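Workshop Tips: What the Gripper Trials Say About Picking Up Small Things

Tips page, Kikadell Home Workshop

By Maureen Dobson

Readers who built the bench arm from our spring plans keep sending in the same complaint. It handles mugs and glue bottles well enough, then chases a coaster across the table and gives up. In June a small group at Arnley finished a set of simulated trials on that problem, and Ieva Ķēniņš sent me their notes. Most of what follows comes from those, with a few bench habits of my own.

The method

The group ran 412 simulated grasps on low objects lying on a wooden table. Each run started with the arm above the table and ended when the object was either held clear of the surface or judged lost. The control program saw only the picture from a camera close to the gripper. It was given no measurements of the table or the objects.

Of the 412, 296 ended with the object held. The misses were then replayed one at a time and sorted by the moment they went wrong. Babatunde Edet did the sorting, and Sigita Grigaitė repeated it without seeing his labels. Where they differed, the run was marked unclear and left out of the advice.

Most of the misses were decided before the fingers closed. The fingertip came down slightly off, touched the top or rim of the object, and pushed it. By the time the grip shut, the object was somewhere else.

Stop above the object first

The change that helped most was a stop in the descent. The program brings the fingertip down to just over the table, holds it there, takes a new picture and corrects its sideways position before going lower. On a home arm you can do the same with one extra waypoint. Set it a little higher than the tallest thing you plan to pick up. If the arm bounces when it stops, slow the last part of the move and let it settle before the camera takes its picture. 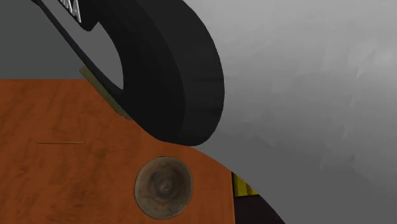 Simulated view near the tabletop: the rounded fingertip over the table, with the wooden disc just below it.

A round, flat piece gives very little warning when the position is off. Touch a square block near its edge and it usually turns, and you can see it turn. A disc slides away and looks the same as before, so a program comparing two pictures may not notice. The notes suggest comparing the disc's position against the table edge, and I have found that works with a strip of masking tape too if your table fills the whole view.

Check what the finger hides

A finger with a deep curve takes up a good deal of a close camera's view. In the trials, the program did worse when it relied on the last picture alone, with the finger covering part of the table. It did better when it kept the picture before that and used both.

At the bench, jog the arm to its lowest position and look at the camera feed. Mark on a sheet of paper the part of the table you can't see. Keep small parts out of that patch at the start of a job. If you can't, add a second picture from higher up.

Wood grain and thin parts

Grain causes trouble of its own. Dark streaks in a tabletop can be read as thin objects, and thin objects can be read as streaks. The group tried a plain table finish for 20 of the runs and the false readings dropped, though Ieva warns that 20 is too few to lean on. A sheet of plain craft paper under the work costs next to nothing. Tape it at all four corners. A loose sheet moves with the part.

For wire, dowel pins and matches, I would still use tweezers or a magnet. The trials scored these separately and the results were poor.

Pads

Soft pads on the inside of the fingers help once the object is between them. They do nothing for a fingertip that lands on top. Wipe them with a damp cloth and let them dry before use. Replace a pad when a corner starts to lift. I cut mine from Rätsep sheet, which trims cleanly with scissors.

What the trials leave out

Everything was done in simulation. Friction was set by hand, and nobody spilled sawdust on the table. Eglė Rebane is repeating 11 of the missed runs on a real arm at the Clukville shop, using the same starting positions, and I will add her results to this page when I have them.

Until then, add the stop first and leave the rest of your settings alone. Run the same part from the same spot several times, and write down where the fingertip lands each time. If it always lands to one side, correct the camera mounting before you touch the program.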